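Lincombe Bench Shelf, Set-up Guide
Section 2: Sorting the Metal Parts

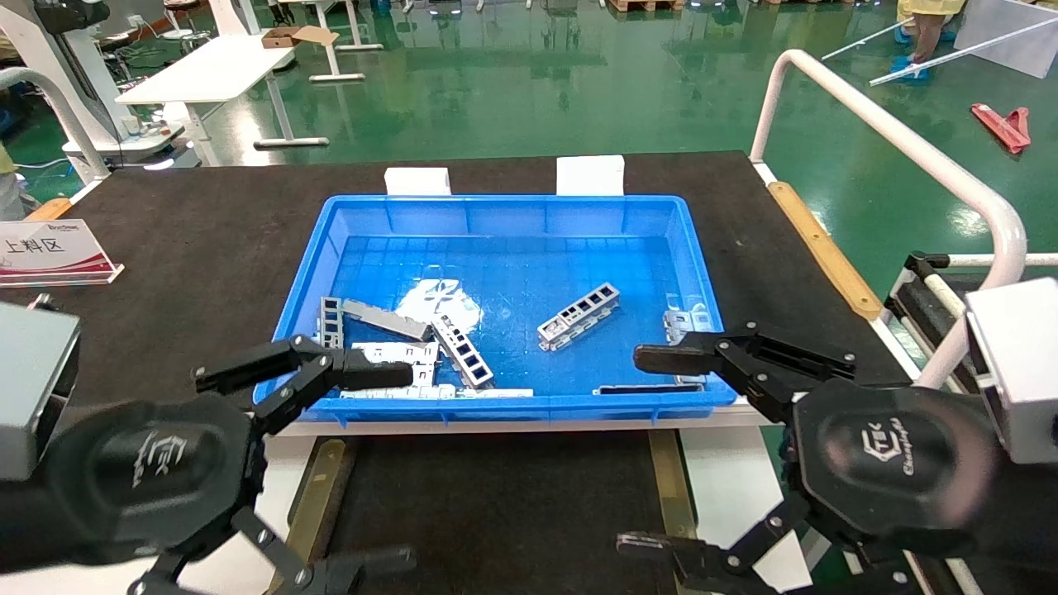
Fig. 2. Metal parts in the blue bin, before sorting.

You have opened the carton, admired the cardboard, and found that the shelf is still in pieces. This section gets the sheet-metal parts out of the bin and into an order you can work from. Allow about 60 minutes for the whole shelf, of which this part should take very little, unless you skip it, in which case it will take the rest of the evening in installments.

What you need

A bin or tray with sides (the lid of the carton will do, though it sheds)
A clear table, ideally darker than the parts
Two foam blocks from the packing
Thin work gloves
The parts sheet, number 2121

Caution: Stamped metal has edges. They have been deburred at the factory, a word meaning that most of the sharpness went somewhere else. Wear the gloves, especially when picking up the thin strips.

2.1 Setting up the bin

1. Put the bin in the middle of the table, long side toward you or short side toward you, as you like. People have strong feelings about this and the shelf has none.

2. Stand the foam blocks behind the bin, one left of center and one right. They keep it from creeping backward as you rummage.

3. Lower the parts in by hand. Do not pour them. Pouring is quick and satisfying, and it scratches the finish on the side you will later want facing the room.

Note: A bin with a gridded bottom makes flat pieces easier to pick up, as you can usually get a fingertip under one edge. On a smooth bottom, slide the piece to the wall and tip it up from there.

2.2 Telling the parts apart

Metal parts look alike in a heap. Sort by shape first and leave size for later.

4. Take out the windowed pieces. These have a row of square openings along their length and are the easiest to spot, even when lying at an angle under something else. Set them down side by side with the windows lined up. If the windows refuse to line up, turn one piece end for end and try again before you write to us.

5. Take out the flat plate. It is a duller gray than the rest and has a talent for hiding whatever is under it. Look beneath before you move on.

6. Take out the bracket with the small tabs. Do not bend the tabs to see whether they bend. They do, and they keep a record of it.

7. Take out the small bracket. It tends to end up leaning on a side wall, where it passes for part of something larger.

8. Take out the narrow strips last. Check along the front wall of the bin, close under the rim. A strip lying flat there is easy to miss from where you are sitting – lean forward, or tilt the bin toward the light.

Caution: The thin dark strip is a finished part. It has been thrown away by more customers than any other piece we ship, usually in December, when there is a lot of wrapping about.

2.3 Paper in the bin

9. Remove any paper or labels from among the parts and flatten them out. Read both sides before recycling. If a label carries a batch code, write the code inside the back cover of this guide, where you stand some chance of finding it again.

2.4 Checking against the sheet

10. Lay the sorted parts on the table in the order shown on the sheet. Leave a hand's width between groups. Windowed pieces go on the left, tabbed and small brackets in the middle, strips on the right.

11. Tick each part off with a pencil. A pen is more confident than you should be at this stage.

12. Keep the bag of 6 screws closed until Section 3. Screws released early head for the floor.

If something is missing, look in this order: under the flat plate, along the inside of the bin rim, in the folds of the carton, in the packing foam. If it is still missing, contact Nodach Spares, quoting the number on your parts sheet and the shape of the piece. "The silver one" will get you a polite reply and a question.

If something is left over, do not be pleased. Check the sheet again.

Note: Earlier printings of this guide told you to sort by length. Su-chen Leung of our Wei workshop built the shelf that way, using the printed instructions and nothing else, and returned them with comments. The order above is hers. The comments have been kept on file.

Leave the parts laid out and go on to Section 3, Joining the Windowed Pieces. If you have to stop for the night, put everything back in the bin by group, with the strips on top.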